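4.3 Recording demonstrations in the simulated kitchen

Before you begin, check that the Olow teleoperation server is running and that the Dosham scene package is loaded. Both arms must report ready on the Usmani console.

1. Open the kitchen island task and select the torso view.
2. Set the episode limit to 56 seconds.
3. Move both arms clear of the countertop, with the right gripper fully open.
4. Press Record and wait for the tone.

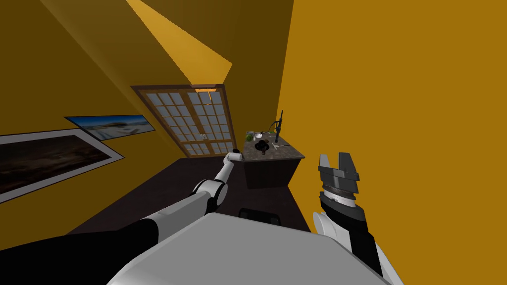
5. Carry out the task at a steady pace. Avoid pauses longer than 2 seconds - the trainer treats them as the end of an episode.
6. Press Stop, then label the episode Keep or Discard.

Note: The torso view may be steeply tilted. Do not level it in the viewer. The policy is trained on the uncorrected view, and the colour settings must also be left at default.

CAUTION: Do not reset the scene while recording. The log file will be truncated and the episode cannot be recovered.

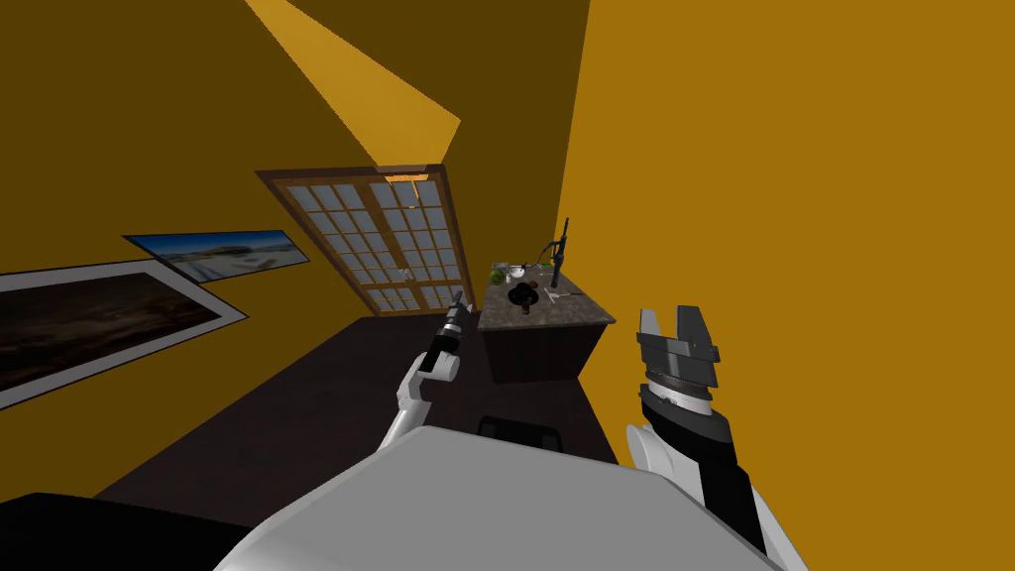 Stastska Set-up Guide, Issue 3, page 14

7. Repeat steps 3 to 6 until the batch counter reaches 14.
8. Run the batch check. Episodes with missing joint data are moved to the quarantine folder.
9. Export the batch to the training catalogue - see section 4.4 for naming.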